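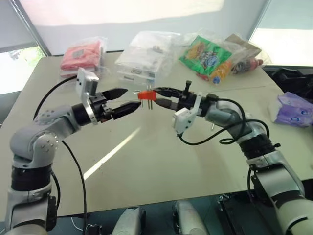
A pass between two arms, small red part with its pins out. Bench at Grerwood.

January
Posted by Elfriede Baumgartner
Filed under: Shop practice > Two-arm work > Handovers

Hello everyone, and a special hello to those of you who joined after the meeting in Hepburn,

I've been meaning to answer Reto's message for a good while, and every time I sat down to it I ended up back at the bench checking something, so please forgive the delay. I'm going to quote the whole of it because I think he asked it well.

Reto Aigner wrote:

> We are rewriting our house rules for two-arm cells and have got stuck on
> handovers. The old rules were made for a single arm and a fixture, so
> they say plenty about picking up and putting down and nothing at all
> about the moment when both grippers have the part. Our draft says the
> giving arm must not open until the receiving arm "has a secure grip."
> Snežana says that sentence can't be checked by anyone and should be
> struck. I would rather keep it and fix it. What do the rest of you
> write? Also, do you have a rule for parts with pins or other sticking-out
> bits? Ours get bent and everyone blames the other arm.
>
> Reto

First of all, Reto, I side with you on keeping the sentence and with Snežana on what's wrong with it. "Secure" is a feeling. When we wrote the Anora rules we had the very same word in there, and we had two operators sign off the same cell on the same afternoon with completely different ideas of what they'd agreed to. What we have now reads like this:

4.1 The giving gripper stays closed until the receiving gripper reports contact and has held its set force for 40 control cycles.

4.2 While both grippers hold the part, neither arm travels. Both go to the compliant setting before the second gripper closes.

4.3 If the hold in 4.1 is lost, the giving gripper stays closed and the receiving gripper opens. A person looks before anything is tried again.

4.4 After release, the giving gripper backs straight out along its own fingers before it turns or lifts.

The 40 isn't magic (ours came from watching how long our slower gripper takes to settle), so please don't copy it into your own document without trying it on your own hardware! I'd much prefer you wrote "a number of cycles established by test and recorded on the cell sheet" and then went and did the test. 4.2 is the one people grumble about, as it makes the pass slower, and I do understand, but two stiff arms holding one small piece of plastic will find out very quickly which of the three gives way.

Now, pins. Yes, we have a rule, and Mỹ Ngô deserves all the credit for it. She went through the reject bin one winter with a magnifier and sorted 34 bent parts by the direction of the bend, and a good half of our arguments ended that week. The rule says the cell sheet must name a holding face for each arm, that no finger may close on a pin, and that the approach of the second gripper has to be drawn with the pins shown. You'd be surprised how many of our drawings left them off. Look at the part in the photo: there are two thin pins pointing down and a couple of shorter ones aimed toward the left gripper. With a piece like that I'd want the left arm's approach and retreat written out in full, and I'd want a minimum height over the table for the downward pair. People remember the fingers and forget the table.

Gebhard Nägeli asked me privately whether wrist cameras ought to be in the handover rules or in the general section. We put the mounting in the general section and the cable in the handover section, which sounds silly until you've had it happen. An arm working alone can have a generous loop of cable and never touch it. Bring a second arm in close and that loop is in somebody else's workspace. So ours says that cables get checked by hand-guiding both arms, slowly, to the meeting pose and out again, and that this is done again after any camera or bracket is moved, even if it was "only a little."

While I'm at it, a word about the rest of the table. You'll see packaged goods lined up at the far side in the picture, a bottle on its side among them. Our general section allows things on the table during a handover provided they're outside the marked sweep of both arms, and anything that could roll has to be chocked or laid in a tray. Jendden's rules are stricter and want the table bare. I've gone back and forth on it. For production I think they're right; for development work I'd find it very hard to live with, and a rule that people can't live with gets ignored along with its neighbors. I'd be glad to hear how others have settled it.

Last thing, on how many passes to ask for before a cell is signed off. We do 100 in a row with someone watching, then 3,000 over the following shifts with the log kept, and any bent pin starts the second count over. If that sounds like too much for a small shop, write and tell me what you do instead. I have the full section 4 as a text file and will happily send it to anyone who asks.

Warm regards to all, and Reto, do post your draft when it's ready,

Elfriede

Recent in this list
Re: Handover wording, "secure grip" (Snežana Angelovski)
Cell sheet template, second try (Mỹ Ngô)
Marking the sweep on a pale tabletop (Gebhard Nägeli)
Who signs after a gripper swap? (Reto Aigner)
Notes from the Hepburn meeting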